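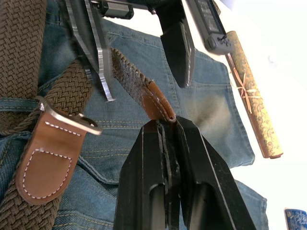
Belts that arrive in secondhand denim are a small but persistent difficulty in garment sorting. In the intake of the Nalach depot, a belt left in the loops was treated as part of the garment until the second grading table, where it was either kept with the garment or removed and binned separately. The choice was left to the grader, and the written guidance consisted of a single line on damaged buckles. Braided elastic belts were the type most often handled inconsistently. They have no punched holes, the prong can enter the weave at any point along the cord, and the strap can be drawn through the loops while still under some tension. The belt in Figure 2 belongs to this group: a tight basket weave in dark brown cord, a small leather tip stitched in pale thread, and a rectangular metal buckle with a leather tab below it. The tip and the tab are both stiffer than the cord between them. We therefore treat the braided belt as three parts with different behavior at the loop, and the remainder of this section follows that division.

### 3.1 Material and selection

The intake log at Nalach listed 2,011 denim items for the study period. From these we drew 80 items in which a belt was present and threaded through at least one loop. Items with a belt that had been rolled up and placed in a pocket were excluded, as were items in which the belt was knotted around the garment to hold a bundle together. Long and short garments were both admitted. We did not separate them in the analysis, on the grounds that the waistband construction was the same in all but a few cases and that leg length had no bearing on the loops.

Each item was entered on an Aka sheet, the form already in use at the depot for outerwear. The sheet provides one line for closure type, one for trim, and a free field. We added three fields: position of the buckle relative to the front button, number of loops passed, and condition of the strap end. The last field used plain words ("clean," "frayed," "tip loose") and was not scored.

### 3.2 Laying out

Every garment was laid flat on a table before the belt was touched, with the waistband toward the near edge and the legs pointing away. Figure 3 gives this orientation for a pair of shorts. The orientation differs from the one in common use on folding tables, where the waistband is placed to one side and the garment is folded along its length. With the waistband near, both ends of the belt are within reach and the front loops can be inspected without turning the garment. Its drawback is that the back loops lie underneath and must be found by touch or by lifting the waistband.

Wear on the legs was recorded at this point. Fading was noted by location only: thigh, knee, seat, hem. In the shorts of Figure 3 it falls across the thighs of both legs, in a lighter, sandy tone. We did not attempt to distinguish factory fading from fading through use. The two are often combined in the same garment, and the grade at Nalach does not depend on the difference.

The position of the buckle was less regular than expected. In many items it had traveled along the waistband and sat well to one side of the button, with the free strap end folded back or gathered beside it. A gathered end was entered as "loose" regardless of length.
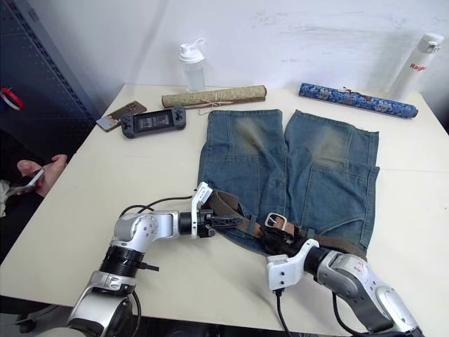
A reader of the working version objected that the near-edge layout favors belts with a light buckle, and that a heavy cast buckle would pull the strap off the table before the first loop was cleared. The same reader suggested that the garment be placed a hand's width farther back. We accept the point for cast buckles. Only 13 of the items carried one, and for these the garment was moved back and the layout was otherwise kept the same.

### 3.3 Removal

Removal was done from the buckle side. The prong was released first, the strap end was drawn back through the buckle, and the belt was then pulled through the loops in the direction of the buckle so that the plain end passed through last. The reverse direction was tried on the first items and abandoned — the buckle and its tab do not clear a narrow loop, and the stitching at the foot of the loop takes the load.

Braided cord changes width when it is pulled. Under tension it narrows and passes the loop with little friction. When it is pushed, it shortens and widens, and it may fill the loop completely. Graders accustomed to solid leather belts tended to feed the strap from behind, which is effective with a stiff strap and counterproductive with an elastic one. The Szulc handling notes, written for a warehouse with mainly leather stock, recommend feeding. We found no reason to depart from them for leather, but they should not be extended to woven elastic.

The leather tip behaved differently again. It has a fixed width and does not narrow with the cord behind it. Where the tip was well stitched, it passed each loop flat. Where the stitching had opened, the edge of the tip caught on the inner fold of the loop, and the strap had to be backed out by a short length and turned. In no item was the tip cut off, although this is permitted at the depot for belts graded as rag.

A further effect concerns the waistband itself. When both hands work near the center front, the denim between them gathers, and the waistband folds inward over the belt. Figure 4 illustrates the condition: the belt is partly bunched, and folds of denim stand up at the middle of the waist. In this state the loops are difficult to see, and a pull on the strap tends to move the garment instead of the belt. Flattening the waistband before the next pull was entered on the sheet as a separate action. It was the most frequent entry in the free field, ahead of loop damage and missing keepers.

Soft, worn denim gathered more readily than stiff denim. Hem finish made no difference. We had expected cut-off garments to slide on the table, having less weight in the legs, but the sheets do not support this. Garments from the Plilska collection point were more often creased at the waist on arrival, probably through being packed with the belt fastened, and these required flattening at the outset as well as during removal.
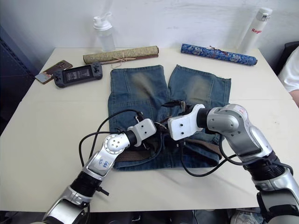
### 3.4 Reassignment of belts after removal

A removed belt was either returned to its garment or entered as a separate item. Returned belts were coiled with the buckle outward and placed on the folded waistband, outside the loops. Rethreading was not carried out at the grading table. Separate belts were grouped by construction (solid, braided, webbing) and measured from the buckle bar to the end of the strap, at rest.

The measurement at rest is a compromise for elastic belts. A strap that has been fastened for a long period may not recover its full contraction, and the length recorded on the day of removal may differ from the length after a period of storage. A second measurement was planned for October, but the separate belts had by then been merged with the general stock at Plilska and could not be matched to their sheets. Lengths are therefore given in the appendix as first readings only, and they are not used in the comparison of grades in Section 4.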